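Clarkeo three-drawer cabinet: a review
3 min read

I bought the Clarkeo in November to replace a cabinet whose drawers only opened if you swore at them. It came flat, with 198 parts and a booklet by somebody who had plainly never met a screw. Macarena Ibarra, who shares my workshop, had it together in an afternoon while I read out the wrong page.

The runners are good. Two drawers open at once doesn't make it lurch forward, which my old Druditz did with some enthusiasm. The bottom drawer is shallower than the others and has become the home of tape and regret.

Grey would not have been my choice, though it hides dust better than I do. The curved black handles are the best part, easy to hook with a finger when your hands are full. Somebody has scrawled a rough white X near the right end of the top drawer front, and I've stopped expecting it to leave. The top has a slight shine and is flat enough that a small orange ball will sit there beside a white bowl without wandering off. Four stars.

Comments

Hsiu-ying Tseng: Did yours come with spare screws? Mine came with 5 too few.

Lelley: Had the Montoya for years. Louder, but you know where you are with it.

Contact | Copyright | Back to top
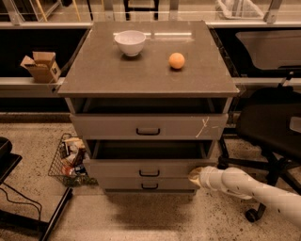
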